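4. Fitting and first sharpening of your Fornov figure blades

Read before you touch the screws. Applies to the Fornov range, figure boots only – hockey holders are in section 7.

Before you start
Boots should be at room temperature, laces out. Soles sealed and left 24 hours. Have a screwdriver, a pencil, a soft cloth and the mounting screws from the bag. Don't use a power driver, it strips the holes.

Temporary mounting
1. Stand the boot upside down between your knees or in a padded vice. Heel towards you.
2. Find the centre line of the sole. Mark it in pencil, heel and toe.
3. Lay the blade on the line. Front plate follows the edge of the sole, toe pick just clear of the leather.
4. Put screws in the slotted holes only, 4 per boot. Snug, not tight.
5. Sight down the blade from the heel. Straight? Carry on. If not, slacken off and nudge it.
6. Same again for the other boot.

Note: left and right blades are marked on the plate. Check twice, we get them back swapped every November when the rinks get busy.

First skate
7. Skate two sessions on the temporary screws. Gentle stuff – edges, three turns, no jumps.
8. If you keep dropping to the inside edge, move the blade slightly inwards. Outside edge, move it outwards. Small shifts, a couple of milimetres at most.
9. Happy? Fill the round holes and tighten everything by hand.

CAUTION: Do not jump on temporary screws. The plate can shift on landing.

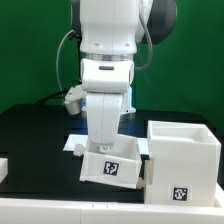

Sharpening
10. Blades come with a factory edge. Get them sharpened properly before the first test or competition.
11. Ask for the hollow you're used to. If you dont know it, ask your coach.
12. Don't let anyone grind off the bottom toe pick. Say so when you hand them over.
13. Resharpen after about 22 hours on the ice.

After every session
14. Wipe blade and plate dry. Hard guards off, soft covers on.
15. Check screws weekly. Loose one – take it out, dry the hole, refit with a bigger screw.

Spare screws: part 335, from the Killgate shop or the Grirville rink counter. Ask for Nadhirah Oei if the holes have gone, she does replugging.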